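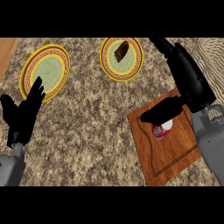
Le choix d'un plan de travail se réduit souvent à une question de budget, alors que la vraie contrainte est presque toujours le support. Un caisson d'entrée de gamme, posé sur des vérins en plastique, ne se comporte pas comme un meuble ancien calé au sol, et la différence apparaît au bout d'un hiver ou deux. J'ai repris ce mois-ci l'étude de ma propre cuisine, restée en plan depuis l'abandon du stratifié. Pour l'aspect, j'hésitais entre un gris uni et un décor granit moucheté, avec du beige, du crème, du gris et du brun foncé mélangés, comme celui sur lequel sont posées les deux assiettes et la planche à découper en bois. Le moucheté a un défaut connu : les miettes s'y confondent avec le décor. Il a la qualité correspondante, puisque les petites rayures s'y perdent aussi.

Les données de départ sont les suivantes. Linéaire de 340 cm, en un seul pan, entre un mur porteur et une cloison en plaque de plâtre. Profondément hors d'équerre côté cloison. Profondeur retenue : 645 mm, soit un peu plus que le standard, parce que le mur du fond présente un ventre et que je préfère recouper l'arrière plutôt que de rattraper le vide avec un joint trop large.

J'ai demandé deux devis. Le premier vient de Hurard, pour un granit naturel en 30 mm, débité en deux morceaux avec joint au droit de l'évier. Le second vient de Mackay, pour un quartz reconstitué en 20 mm avec chant rapporté. Le chant rapporté ne me plaît pas. Sur un angle exposé, la ligne de collage finit par se marquer, surtout dans les teintes claires, et la réparation suppose de repolir l'ensemble. Le devis Mackay s'élève à 2 208 euros, pose comprise, dépose de l'ancien plan non comprise. Celui de Hurard est plus élevé et ne détaille pas la découpe de la plaque de cuisson. J'ai demandé la précision par écrit et je l'attends toujours.

Kerstin Engström, qui a refait sa cuisine en juillet, m'a prêté sa règle de maçon et un niveau à bulle correct. Relevé fait, le faux niveau est net dans le dernier tiers du linéaire. Les caissons Jokwood se règlent par l'avant, à travers la plinthe, mais les pieds arrière ne sont accessibles qu'avec une clé longue ou en vidant le meuble. Il faut les vider. La clé longue glisse sur l'empreinte et arrondit le plastique.

Quelques points de méthode, que je note surtout pour moi.

Le gabarit se fait meubles fixés entre eux et au mur, jamais avant. Un gabarit pris sur des caissons libres ne vaut rien dès qu'on serre les vis de liaison. J'ai utilisé du contreplaqué fin en bandes, agrafé, avec le sens de pose et la face supérieure écrits au feutre sur chaque bande.

La découpe d'évier demande un rayon dans les angles. Un angle vif dans une pierre concentre les efforts, et c'est là que la fissure démarre, le plus souvent au transport. Pour un évier sous plan, il faut aussi décider du débord : positif, affleurant ou négatif. J'ai retenu affleurant. Le débord positif cache le joint mais retient la saleté en dessous, et le négatif laisse un rebord d'inox sur lequel l'eau stagne.

Côté lave-vaisselle, il n'y a pas de caisson, donc pas d'appui continu. Avec du 20 mm, je prévois une traverse métallique vissée sur les joues voisines. Emil Ortner, marbrier à la retraite, soutient qu'en 30 mm on peut s'en passer sur cette largeur. Il a sans doute raison. Je mettrai la traverse quand même.

Le granit naturel est à traiter contre les taches. L'hydrofuge Rulach que j'ai testé sur une chute s'applique en deux passes, avec essuyage de l'excédent avant séchage complet. Huile d'olive laissée une nuit : auréole visible sur la partie brute, pas de trace sur la partie traitée. Jus de citron : légère perte de brillant sur les deux. L'essai reste sommaire, sur un seul échantillon, et ne dit rien de la tenue au bout d'un an.

Reste la crédence. Si le plan est moucheté, je la ferai unie et mate. Un second motif derrière le premier fatigue vite, et la jonction des deux se règle mal. Le joint entre plan et crédence sera en silicone neutre, la formule acétique étant déconseillée sur pierre naturelle.

Prochaine étape : réponse de Hurard sur la découpe, puis reprise des pieds arrière, caisson par caisson, en partant du mur porteur.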